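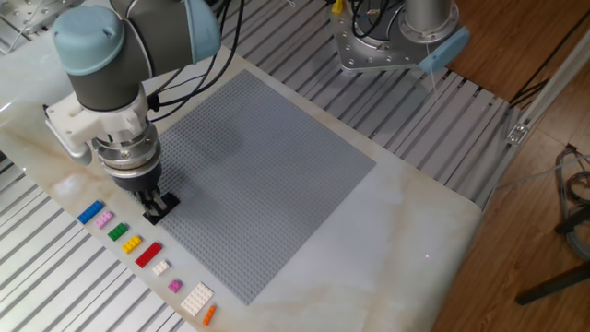
How long does it take a new person to teach the arm something useful?

Most people manage a usable demonstration by the end of their first afternoon, and after a week or so of practice their recordings are steady enough to train on.

I get asked that more than anything else when I tell people in Kodville what we do all day, and I usually follow the short answer with a very long one, so I'm grateful to have a whole newsletter item to put it in. For readers who have joined the list since spring, Leneck is our project on teaching two-finger grippers to build with small parts. We don't write out the motions. A person moves the arm, either by taking hold of it and guiding it through the job or by sitting at the remote controls and steering, and the software (ours is called Ranon) keeps a record of everything the arm did and everything the cameras saw while it was doing it. Later on the policy is trained from those recordings and has a go by itself.

We started with guiding by hand, mostly because it feels so natural. You take the wrist, you lead it over to the brick, you close the fingers, and off you go, a bit like showing a child how to hold a pencil. It's lovely for the first reach. It gets less lovely when you need to press a brick down onto studs, because your own push is mixed up with the arm's push and the recording can't easily tell you which was which. Your forearm also ends up in front of the camera, so the policy learns to expect a sleeve that won't be there on the day. We still use hand guiding for sketching out a new task and for teaching newcomers how the joints like to move, but the recordings we train on now come almost entirely from remote control.

Remote control took longer to love. You lose the feel of the thing under your fingers, and for the first hour everybody reaches too far, or opens the gripper when they meant to rotate it. What helps, in our experience, is to go slowly enough that it feels a little silly. A fast demonstration is full of tiny corrections, and those get learned right along with the good parts.

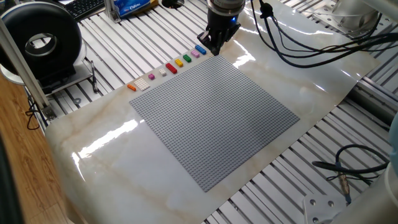 Setting the table is where a good session begins, and I would happily give a whole page to it if the editor let me. We want each demonstration to begin from a layout that somebody else could put back without asking us, so the pieces go down in a line beside the baseplate with room between neighbors for the fingers to come in. The order matters less than the gaps. You'll notice the row runs from the little orange brick up to the blue one near the gripper, and that the big white plate is flatter than anything else in the line, and that one is the piece I'd save for your second week! A flat plate leaves very little side to hold, and people who have been cheerfully picking up taller bricks tend to come at it too high and close on nothing much. The shine on the marble-patterned sheet is worth a thought too, especially that big bright patch to the left of the baseplate. If you are steering from the camera view, learn where the glare sits before you begin, and don't put a white piece in the middle of it.

Itzel Manríquez has been running our practice sessions, and she has put together a set of habits that I've watched turn very nervous beginners into people you'd trust with the good gripper. I asked whether I could share them, and she said yes as long as I didn't make them sound like rules.

Come down from above. If the fingers arrive from the side they nudge the neighbors, and then the next pick starts from somewhere you didn't plan.

Pause before you close. A short rest over the brick gives the recording a clean moment between reaching and grasping, and it gives you a chance to check that the fingers line up with the long sides.

Line up first, then press. Studs are unforgiving about angle. Turning a brick while it is already touching the plate almost always leaves it sitting crooked, and a crooked brick is harder to fix by remote control than it is to place properly.

If it goes wrong, keep recording. We used to stop and throw the attempt away. Itzel talked us into keeping the slips where the person recovered, marked as such, and the policy has been noticeably better at getting itself out of trouble.

Change hands before you're tired. Seven people share the controls at the moment, and you can see in the traces when one of them should have gone for coffee.

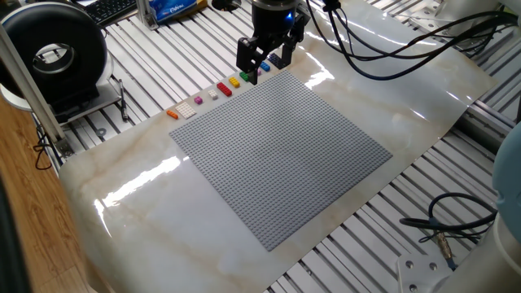 Gripper at the edge of the baseplate, pieces set out alongside.

A word about numbers, for those of you who like them. The brick task now has 791 demonstrations that we're happy with. Seven more are waiting for someone to decide whether they are recoveries or plain mistakes, and we've had some spirited lunches about those. I had assumed that more would simply be better, and for a while it was, but lately the gains have come from variety: a plate turned a little further, a row begun from the other end, a different person's way of approaching the same brick. Two operators who place a brick beautifully but differently seem to teach the arm more than one operator doing it the same way all day long.

We also learned to write down what we meant. Each recording carries a sentence in ordinary words, such as "pick up the red brick and place it near the corner," typed before the arm moves. If the person changes their mind halfway, the sentence gets changed too. It's dull work and I keep putting in a good word for it, as the old recordings without a sentence have been close to useless to us.
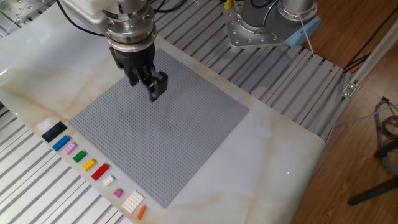 Page last changed: September, to add the notes on practice sessions

Practice sessions will go on through the fall in the back workshop at Villaseñor, in the afternoons, and you don't need any background to join one. Plan on an hour with hand guiding first, to get used to how the joints turn, and then a turn at the remote controls with someone experienced sitting beside you. Wear short or close-fitting sleeves if you can, and know where the stop button is before you touch anything else (Itzel will ask you to point to it, and she'll ask again after the break).

We'll begin newcomers on single picks, one brick to one spot on the plate, and leave stacking until that feels comfortable. If you'd like to bring a small task of your own for the arm to learn, please do tell us ahead of time so we can check that the pieces fit between the fingers. Replies to this newsletter come straight to me, and I'm glad to answer them, though as you can see I may go on a bit.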